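Tristamell Meal Boxes — Frequently Asked Questions

How do I order for my office in Estport?
Write to Kamala Shenoy before noon. The smallest order is 4 lunches.

Can I keep the food until the evening?
Yes, if you put it in the fridge within one hour. Rice must be eaten on the same day.
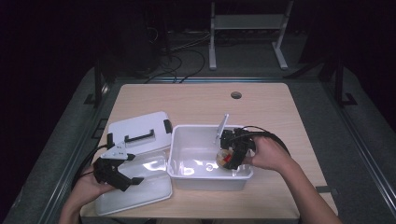

Do you deliver outside the town?
We go as far as Ramasamy Road — after that there is a small fee.

Can I change my menu?
Yes, until 9 in the evening on the day before. Please call Revathi Thevar, as she does not always see the messages.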